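# Oltholm opens tabletop steaming course with a three-bun load

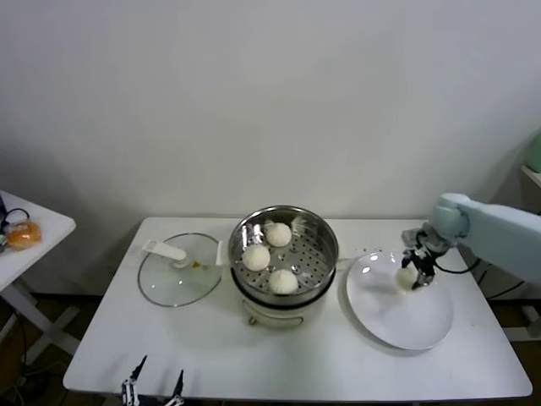

Three steamed buns on the perforated tray of an electric steamer pot, with the glass lid and a plate set on either side.

The Oltholm food workshop has added a short course on tabletop steaming to its August program. The course covers filled and plain wheat buns, portioning, loading, steaming times and transfer to the plate. It is taught by Rozália Kovács, who previously ran the workshop's bread classes, and replaces the half-day session on stovetop bamboo steamers.

The change was made on practical grounds. The old session needed a gas burner for each pair of participants, and the workshop has only four. Electric steamer pots run from a wall outlet and fit on an ordinary table, so the full group can work at the same time. Enrollment is limited to 8 people per session.

Kovács uses a standard dough for all sessions. Each piece is scaled at 67 grams, rounded, placed on a square of paper and left to rise until it springs back slowly under a finger. The recipe sheet gives a total dough weight of 904 grams, enough for 13 pieces with a small remainder kept for testing the rise. The flour comes from the Plonon mill and is a low-protein grade sold for cakes and pastry. Trials with a stronger bread flour gave a chewier bun and a rougher skin, and were dropped.

Loading is treated as a separate step. Participants place three buns on a tray in a triangle, one at the back and two at the front. The spacing leaves part of the perforated surface open so that steam can rise between the pieces. A fourth bun can be made to fit, but in the workshop's trials the sides touched after expansion and tore when separated. For larger batches the course sheet recommends a second round over crowding the tray.

Water level and lid handling take up most of the second hour. The lower pot is filled to a fixed line and brought to a full boil before the tray goes in. At the end of the cycle the power is switched off and the lid stays closed for some 3 minutes. It is then lifted away from the face, tilted to let the water run off to one side, and set down flat on the table to the left. Plates go on the right. Left-handed participants may reverse the order - the sheet prints both layouts.

"Most wrinkled buns are caused by a cold draft or by drops falling from the lid," Kovács said. "People tend to blame the yeast first. We ask them to check the lid and the window before they change the dough."

Participants also record the starting water level, the boil time and the time of loading on a card. The cards are collected and used to adjust the times given for each filling. Two fillings are on the list at present, sweet bean paste and cabbage with mushroom. A pork filling was tested in the spring and is expected to return once the longer steaming time has been confirmed.

The course is given in the Ene room on the ground floor, with a morning session at 9:30 and an afternoon session at 2:00. Aprons and ingredients are included in the fee. Participants should bring a lidded container for buns they do not eat on site. Places can be booked at the Oltholm front desk or through the Mokari booking page, where the recipe sheet is also available for download.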